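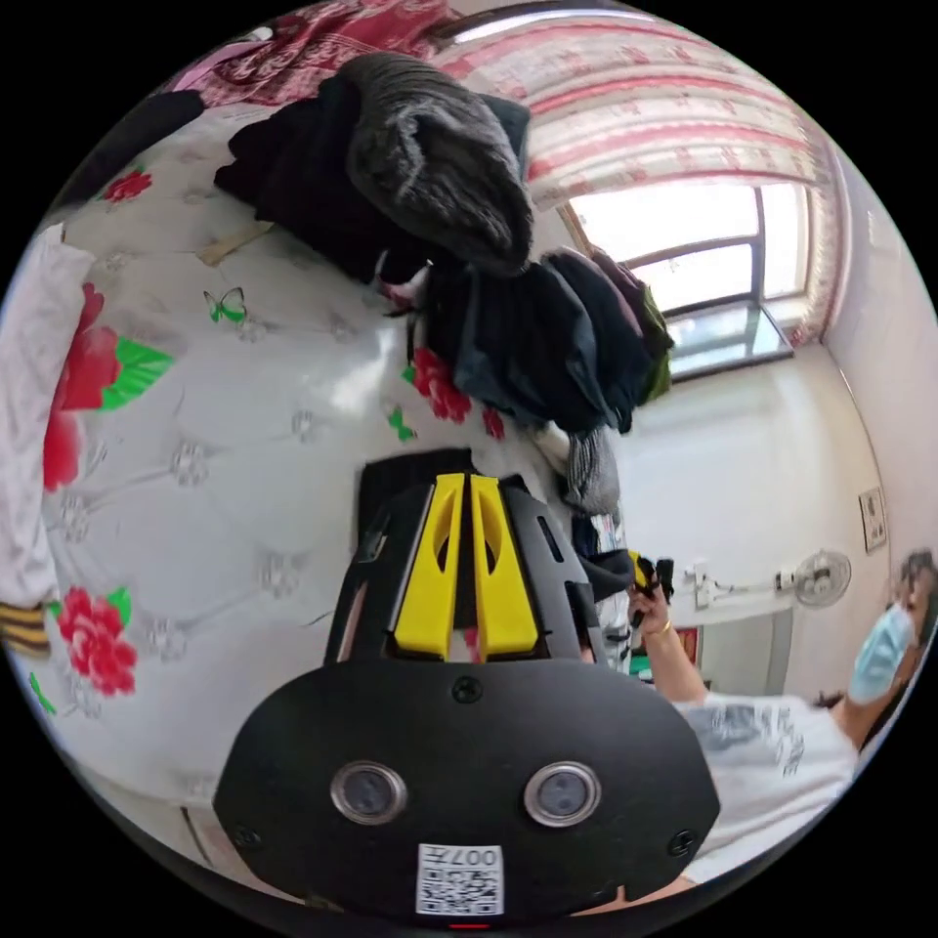
The Laundry Pile Is a Good Place to Start

I have been to my share of robot demonstrations over the years, and most of them happened in big bright halls where a machine stacked the same blue crate until lunchtime. So when Elibariki Rashidi invited me to the Trallus open day in July and told me it would be held in a bedroom, I said yes before he had finished giving me directions (they were long directions, and I still went past the turn).

The group wants to teach a robot to tidy up after people, and the teaching is done by hand. Somebody holds a gripper with two yellow fingers, with lenses set in its black body, and does the chore with it while the cameras take it all in. Later on a robot arm with the same sort of fingers is supposed to learn from what was recorded. Florêncio Prata, who was minding the visitors that day, told me they had 1,665 recordings of clothing so far and that he considered this a very small number!

What won me over was the bed. There was a heap of clothes on it, dark grays and blacks all slumped into each other, on a spread with big red flowers, and I thought, well, there's my own bed at eight in the morning. I had half expected a white table and one square towel. I've seen that towel at a good many demos and I wish it a happy retirement.

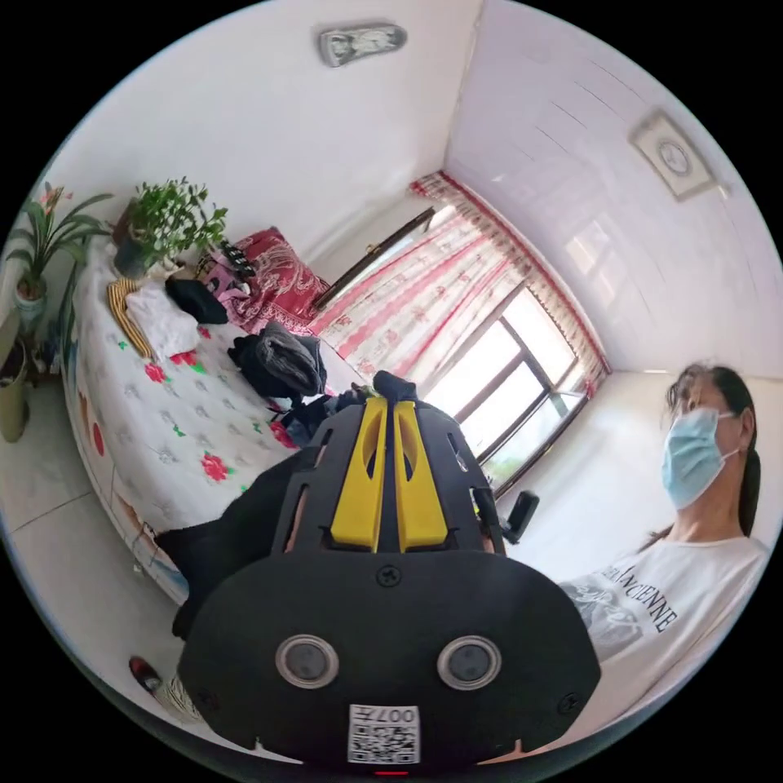 Pillow, clothes and a black bag on the bed during the Trallus open day, with potted plants along the head of the bed.

Now, I know the argument on the other side, because Njoroge Magesa made it to me over tea for the better part of 12 minutes. He thinks you should get the easy case perfect first, and that a messy room teaches a machine mostly confusion. He's a careful man and I don't dismiss it. But I raised 3 children, and none of them learned to fold on an easy case. They learned on whatever was on the bed, badly, and then a bit less badly, with me standing there holding my tongue.

I'd also like more of these open days to be held in rooms this size. You stand close enough to see how much patience goes into picking up one sleeve, and you come away with a lot more respect for the people doing it. Hamisi Lema let me have a turn with a spare gripper in the hallway, and I dropped a sock twice. My niece has asked to come along next time, and I've already written to Elibariki to see if there's room for two.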